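Notebook, Skadby bench. November, started 9.40

Explainer work on the triage model, continued from Védís's pages. She has the neater handwriting, so look there for the theory.

Where we were: the model takes a referral letter plus the bloods and says "soon" or "can wait". The clinic at Celtulbridge will not look at it unless it also says why. Fair enough. I wouldn't take "can wait" from a machine without a reason either, and I've taken it from worse.

So, two explainers on the same model. One gives each input a weight and draws bars (the bars). The other hunts for the smallest change to the letter that would flip the answer (the flipper). Same 137 letters through both.

9.55. Bars ran first go. Suspicious, so ran them again with a different seed. Order of the top inputs changed on a good many letters. Age stays put, haemoglobin mostly stays put, everything under that plays musical chairs. The bars look just as sure of themselves both times, being bars.

10.30. Flipper fell over on letter 2. Empty field for smoking status, which it tried to make smaller. Patched so it leaves blanks alone. Patch is in the branch called "temp", alongside everything else we've ever meant to keep.

11.15. Flipper finished. Most of the flips are sensible: raise this, drop that, answer changes. In 14 of them the smallest change is to the date of the letter. Move the letter a few weeks and the patient becomes urgent. Medically a novel idea.

Went looking. Training letters from Prelberg all came in one batch over one winter and were nearly all urgent, because the urgent ones were what they'd bothered to scan. The model has learned that winter is serious. Bars do show the date, as a little stub near the bottom, where I had been cheerfully ignoring it. Oluf had ignored it too, and he was paid to look.

Lunch. Preben's soup. No comment for the record.

13.20. Took the date out and retrained. Accuracy went down a bit, which we will have to put in a slide, and somebody will ask why the new one is worse. It's worse because it has stopped cheating. Prepare a kinder wording.

Re-ran the flipper on the retrained one. No date flips, obviously, there being no date. One new oddity: it now cares whether the letter says "thank you for seeing" or "please see". Could be that politer surgeries send milder cases. Could be that the flipper is having a laugh. Check against the sender field before telling anyone.

14.05. Tried both outputs on Harpreet, who had promised a fresh pair of eyes and brought a tired pair. Bars: read in a few seconds, nodded, remembered none of it when asked. Flipper: read slowly, argued with it, and spotted that one suggested change would need the patient to be younger. So the flipper needs a list of things it isn't allowed to touch. Age, sex, past operations. I'd assumed it had one. It had an empty file with the right name.

14.50. Filled in the file. Some letters now have no flip at all within the limits, and the flipper reports this as "success: none". Changed the message to "no change found". Still ugly, but it won't be read out to a consultant as good news.
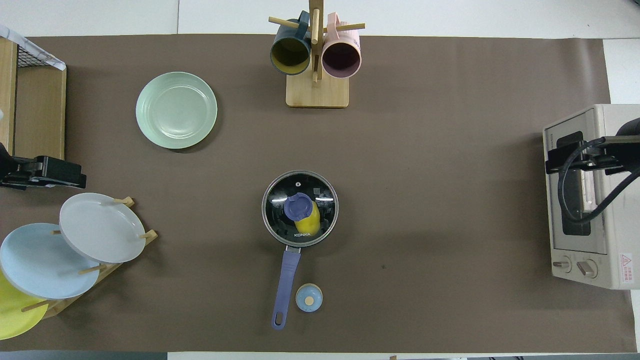
Oddur read the above over my shoulder and says we're comparing the wrong things: the bars tell you what the model leaned on, the flipper tells you what would change its mind, and a doctor at the end of a clinic wants neither, just a flag when the model is out of its depth. He'd show the flag first and tuck the rest behind a click.

Annoyingly reasonable. We do have a score for how far a letter sits from the training set, left over from the Sæther job, and it's been sitting in the repo doing nothing. Wired it in at 15.40. Prelberg letters score as perfectly familiar, so the flag wouldn't have caught the winter business. Told Oddur. He said it was a flag, he'd never said it was a good one.

To do
Sender field against "please see" / "thank you for seeing"
Bars with several seeds, print the spread beside each bar
Ask Prelberg whether the unscanned letters still exist, and in which cupboard
Rename "temp"
2 screens for Celtulbridge, flag first on one, bars first on the other. Védís to choose the colours, I'm not allowed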